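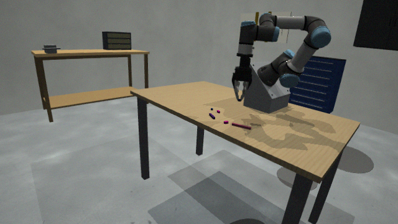

Getting a sticky film off an oiled wooden table?

Malathi Thampi
I oiled our kitchen table in November and it's been tacky ever since. I used Orness oil, the thick one in the tin, and I was probably a bit generous (my mum would say I'm generous with everything). It's fine to look at, but put a newspaper down and it sticks, and my sleeves come away smelling of oil. Is there any way to sort this short of sanding the lot? It's a big top and I've got a bad shoulder. I paid 130 quid for it second-hand, so I'd like to keep it going.

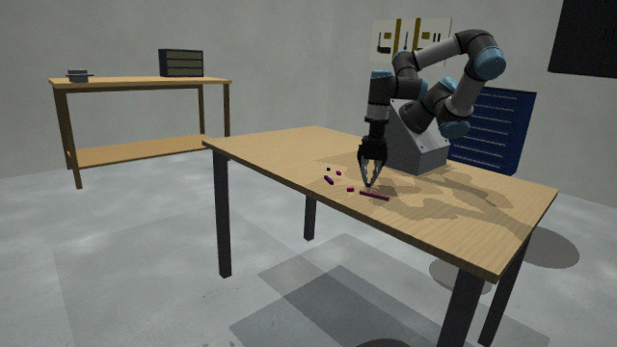 2 replies

Brynhildur Ásgeirsdóttir
You've left too much on, I'm afraid – I did exactly the same with a sideboard. The oil that can't soak in just sits there and goes gummy. Get some white spirit and an old cotton tea towel, open the windows, and rub a small patch along the grain until the cloth stops dragging. Wipe it off with a clean bit of cloth and move on to the next patch. Mine took 3 evenings with the radio on.

Leave it a week before you even think about oiling again, and then use a teaspoonful at a time and wipe it all back after ten minutes or so. Dry the rags flat outdoors before you bin them, please! Oily rags in a heap can catch fire by themselves.

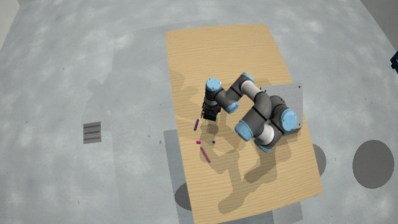 Pale top, grain running roughly side to side

If there are still rough bits after that, a very light go with fine paper should do it, and that won't bother your shoulder much.

Habibur Marikar
What she said about the white spirit. I'd skip oil next time and use hard wax, I've had Arnen on my desk for years and never touched it since. Not cheap though. Also don't put a hot pan on it whatever you use, ask me how I know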